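Trado bench cell for board refurbishers

I've been selling kit to repair shops for long enough to know that the first thing people ask me is "who's it going to replace?", so let me start there. In our own workshop the answer was no one! We took the Trado on last September and the same people are still on the same benches, only with a lot less squinting going on (and fewer sore necks by four o'clock).

What it does is the fiddly bit. It picks up a processor or a memory module, carries it to the fixture and presents it at the socket, over and over, while the person next to it gets on with the jobs that need a brain: reading fault notes, deciding what's worth saving, ringing customers back. Jacinto Arriaga ran our sorting bench by hand for years and he was the loudest doubter of the lot. Now he teaches the cell its new jobs and gets quite cross if anyone else moves his saved positions.

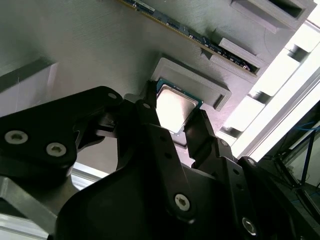

He did ask for a few changes before he'd sign it off, and they've all gone into the version we sell now. The pause button is on the operator's side, the arm slows right down when you open the guard, and you can nudge a position by hand without going anywhere near the menus. I'd still set aside a proper afternoon for training, mind. Everyone who uses the bench should have a go, including the ones who say they never will.

What you get:
Trado arm with two-finger gripper
Plurov control box and hand pendant
4 blank fixture plates, ready for your own layouts
Espinoza guard screen, 100 cm wide
Setup visit and training at your place

The Irard parts feeder is extra. It holds up to 55 trays and I'd only bother with it if you're running long batches.

We've put 161 of these on benches so far. If you'd like to try one, bring a box of your own scrap parts to the workshop and I'll put the kettle on.

Page updated 18 May 2023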